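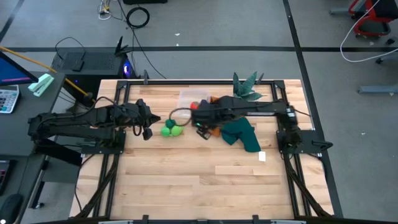

Setting up your entry file takes less time than writing the first sentence of your story, I promise. I wrote this part of the guide for people who've been accepted into the Illon short fiction contest before but have never used Arkgate, our new submission system, and also for anybody who gets nervous around upload buttons (me, for years). You'll pick a prompt first. You can write from any corner of it you like, and if the obvious part doesn't grab you, write about something small at the edge, or the person who has to come home to it. Kirsty Costigan, who judges the final round with me, loves a story that comes at its prompt sideways.

Section 3. Preparing and sending your entry

Before you start, have your finished story open in whatever program you write in, and have your Arkgate password handy. If you haven't made an account yet, go back to Section 2 and do that now.

1. Save a fresh copy of your story. Call it by the title only, with no author name in it.

2. Take your name out of the header, the footer and the first page. Then check the file properties too. Most word processors tuck your name in there without asking, and our readers can see it.

3. Check your length. The limit is 500 words, and the title doesn't count. Scene break marks don't count either, though Arkgate sometimes thinks they do — if you're over by one or two and you have scene breaks, go ahead and send it.

4. Log in and click New Entry. Choose Flash from the drop-down list. Please don't choose Short, even if your story feels short to you! Short goes to a different set of readers with a different limit.

5. Pick your prompt from the list. You can only pick one per story.

6. Paste your title into the title box, then attach the file. Arkgate takes .docx and .rtf. It'll accept a PDF without complaining and then show our readers a blank page, so skip the PDF.

7. Fill in the teaser box. You get 285 characters, spaces included. I'd write this one last and keep it plain. Tell us who wants what.

8. Click Preview and read the whole thing on screen. Look hard at your italics and your curly quotes, which are the two things that tend to go missing.

9. Click Send. You'll get an email with an entry number.

Note: The email can take up to 30 minutes to show up. Look in your junk folder before you write to us, and please don't send the story again while you wait.

Caution: Once you click Send you can't edit the file. You can withdraw it and start over, but a withdrawn story still uses up one of your 3 entries.

Note on pen names: Put your pen name in the Byline box and your legal name under Account. Khurram Mohmand handles the prize payments and he can't pay a pen name.

If your preview comes up scrambled, save the story as .rtf and attach it again. That fixes nearly everything I've run into. For the rest, go to Section 5, Error Messages.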